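Archive > Home and Household > Laundry and Fabric Care

Re: Dark clothes going gray, and the rinse question

From: Benedito Teixeira
To: Skurulora household list

Vibeke Norðdahl wrote:

> We moved to Arruda in the spring and the water here is much harder than
> what we had before. Since then everything black has come out of the
> washer with a chalky look, worst along the seams. I have tried less
> detergent and I have tried more. My neighbor swears by vinegar in the
> softener drawer. Is there any point in that, or should I be looking at
> a proper softener for the whole house?
>
> The utility's sheet gives hardness as 229 mg/l, if that helps.

Vibeke,

229 is hard, and I would expect trouble with darks at that level. We had 148 at our last place and I could already see it on T-shirts. A softener for the whole house will fix it, but I would try the cheap things first and see how far they get you.

Start with the detergent. Powder often leaves more behind than liquid in hard water, particularly on a short cold cycle. Switch to a liquid meant for darks and dose it for hard water, going by the chart on the bottle. If you are using the quick program, stop. Ours runs 20 minutes and it never rinsed anything properly.

Then load less. I used to pack the drum until the door barely shut, and half of what I blamed on the water was detergent that had nowhere to go. Two-thirds full is plenty. Add the extra rinse if your machine has the button.

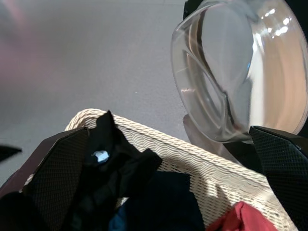 Sorting matters more than I used to think. Lint from towels shows up on dark cotton and looks a lot like mineral residue, so rule that out before you spend money. Wet your thumb and rub one of the marks. Lint rolls up into a little thread, and residue smears and comes back when it dries. We keep darks to themselves now, in a woven basket like the off-white one in the picture, and I turn each thing inside out and look for a tag as it comes out. Even a small pale blue one is easy to spot on black cloth. Some of them have washing instructions that rule out half of what people suggest on this list.

On vinegar – I did it for a year and it helped some. The makers of our washer, a Zotix, say not to, on account of the rubber seals. Check your manual. Citric acid in an empty hot cycle is a separate matter and I do that every couple of months for the scale.

If none of it works, Pralloter rents softeners by the month, or they did in July when I asked. You could try one before buying. Do ask where the drain line has to go, as ours would have had to cross the hallway and that ended the discussion.

Let us know what the thumb test says. I am away until Sunday but will read the list after that.

Benedito

Related threads
Softener salt, blocks or tablets?
Scale in the kettle after 2 weeks
Drying racks for a narrow hallway
Wool socks and enzyme detergents

Contact the list owner | Back to top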